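Course Handout 10: Plant Fibers in Household Craft
Unit Two, Materials and Trade

Students should read this handout before the seminar and bring it with them. It covers the preparation of stems, the main weaves, and the sale of finished baskets in the Grusel valley.

1. Preparation of stems

Willow is cut after the leaves have dropped, usually in January. The stems are sorted by length and tied in bundles. Brown willow is dried with the bark on. Buff willow is boiled first, so that the tannin in the bark stains the wood beneath, and is then peeled. Dried stems must be soaked again before use.

2. Weave and border

In randing, a single weaver passes in front of one stake and behind the next. In twill, it passes over two or more, and the crossing point shifts one place in each row, producing slanted lines. The border locks the ends of the stakes and takes most of the strain in handling.

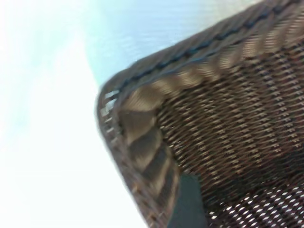
One reader of last year's handout objected that the border should be taught before the weave, as a poor border will ruin sound sides. The order has been kept, but the practical session now gives more time to borders.

3. Shapes and uses

Rectangular baskets stack and shelve well, and were preferred by shops. Round baskets are quicker to make, as there are no corner posts to set. The Pirik workshop ledger lists 654 baskets for one year, of which 222 were rectangular.

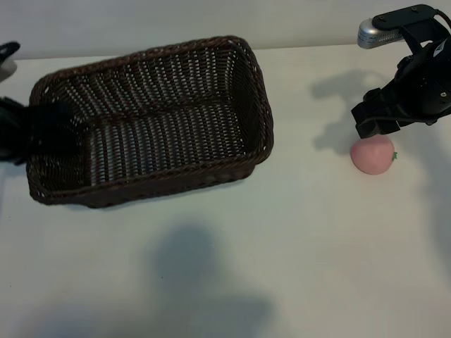
Shopkeepers complained in letters to the workshop that corners wore through long before the base did, and asked for thicker posts at the same price. The workshop agreed to the posts and raised the price the following season.

4. Trade

Truleck bought in lots of 200 and paid on delivery. Smaller buyers paid by the piece. Students should compare the two arrangements using the ledger extracts in the course reader.
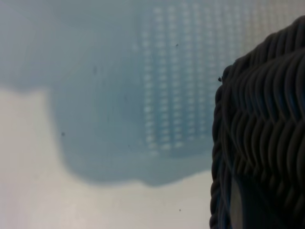
Does the written assignment need to cover both willow and rattan?
One fiber is enough, provided that its preparation is described in full.

Assignments are due on 10/18/24 at the department office.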